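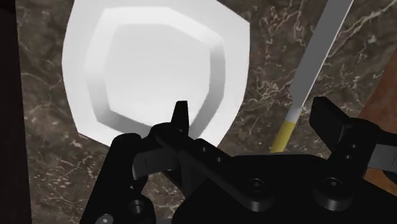 Wrist view in simulation, gripper open over the near side of the plate.

Plate Handling in Simulated Kitchens — Gallery
Posted Tue 13 August by Jana Schmieder

This page goes with the Warkstead kitchen study. We wanted to know how well a grasping policy trained only on rendered scenes would do when the plate, the counter and the lighting were all changed at once. Training and testing both took place in the Plelton simulator, using the wrist camera as the only view.

The full set has 3,867 episodes across 27 kitchen layouts. We held back five layouts for testing. The picture at the top is one view from the wrist camera, and the notes below go with it.

Plate. The rim is broad and flat, with a recessed well inside it. The outline is a softened polygon, closer to a hexagon than a circle. Policies trained only on perfectly round plates missed the rim more often, so we kept both kinds of mesh in the training set.

Counter. Dark brown marble with cream and tan veins. Busy textures like this one gave the early depth estimator trouble — it read some of the veins as edges of objects. Adding 19 more counter textures in February fixed most of that.

Fingers. The left finger's narrow tip overlaps the plate in this view, and the right finger stands well clear of it. The policy gets no separate signal for contact and has to work from the pixels and the joint angles.

Other objects. A long utensil with a yellow handle lies on the counter at the upper right. Extra items were placed at random and were never the target in the plate task. Episodes where the gripper knocked one of them were scored as failures, even if the plate was lifted.

The scoring script was written by Ververidis and runs on the Tronine cluster. Results by layout are in the table on the main project page. Failure cases will get their own gallery once they have been sorted.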